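About Fallside

Fallside is a furniture covering and repair firm. We fit new tops to desks, counters and work tables, and we mend the old ones where that costs less. Jadwiga Domański and Kevin Cárdenas set it up with one van and 40 square metres of rented floor. There are nine of us now.

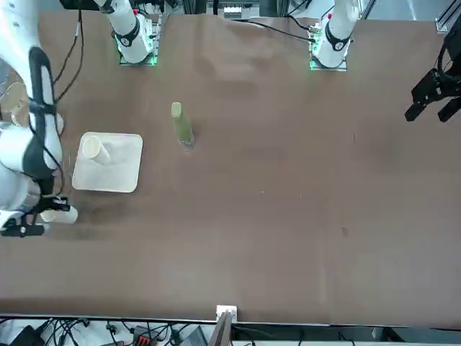

Brown tabletop with light scuffing.

Most of our work comes from schools, clinics and small offices within 60 miles. We finished 669 tops last year. Mikkel Lauritsen runs the cutting room and Eliécer Carhuamaca does the site visits and quotes.

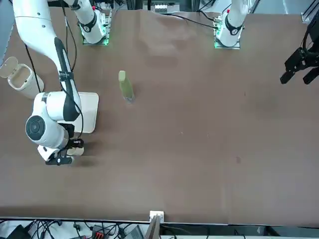 We mend first if we can. A top that is sound underneath can often stay in use for years, and we will tell you so even when you have asked for a new one. Pale scuff marks and a small dark stain, like those on the brown surface in the photo, would not lead us to quote for a replacement. Splits, lifting edges and soft patches usually would.

Quotes are free and stay open for 70 days. We ask for a deposit on orders over one van load.

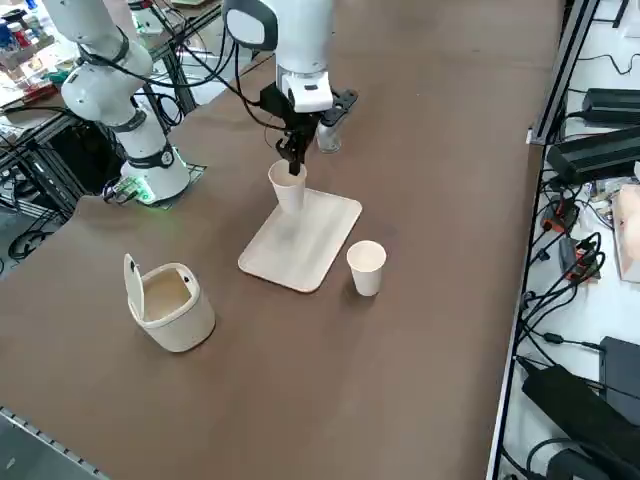 Visiting us

The workshop is on Ternance Road, behind the tile shop. Please ring before you come, as we are often out on Fridays.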